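Chapter 7
Trying Out Grippers

Read first: Chapter 2 (frames and rails). Bring your log sheet.

By now you have an arm that moves and a controller that mostly does what it is told. Next question, what goes on the end of it. Catalogues will not settle this for you. Two grippers with the same rated force can behave very differently on the same bowl, and the figures printed on the box are usually taken with a flat steel block. Nobody's kitchen is full of flat steel blocks.

So we compare. Same objects, same table, same arm, one gripper swapped for another. In this chapter the two are the Gatwood parallel gripper, plain flat fingers, and the Bamach, which has wider fingers and a softer close. Controller is the Zariņš unit throughout. Don't change it halfway, the results will be worthless and you will have to start again.

Bowls are the main test object. Thin rim, curved side, awkward in a stack. A gripper that seperates the top bowl from a stack cleanly will cope with most of what comes later in the book.

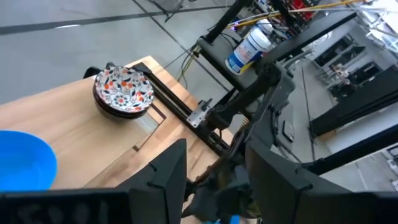 Fig. 7.1 Wrist camera view with both fingers showing. Stacked bowls near the rail.

Note how much of the picture the fingers take up. Worth thinking about before any trial. A wrist camera sees the last few centimetres of an approach very well and the rest of the bench rather badly, and large fingers make it worse. If the rim goes out of sight behind a finger, the controller is working from memory. Write down when this happens. It is a gripper result as much as a camera one.

What to log, every trial:

Gripper and finger type
Object, and where it stood
Closing force set on the controller
Held, slipped, or missed
Rim in view at the moment of closing, yes or no

Roos Lambrechts ran the full set for this chapter, 124 trials, and her sheets are printed at the back of the book. Read them before looking at our summary table. Her notes in the margin are short but useful, especialy on slips.

One warning on force. Students turn it up after the first miss. Leave it. A miss is nearly always position, and more force just cracks the bowl. Start low, go up in small steps, and log every step even if it looks the same as the last one.

Time needed: around 500 minutes for both grippers, including the swap. Split it over several sessions if you can. Recalibrate the camera after the swap, every time, even if the bracket hasn't moved.

7.1 Setting up the bench

Clamp the rail before anything else. Check the arm can reach both ends of it with no object on the table, then add one bowl.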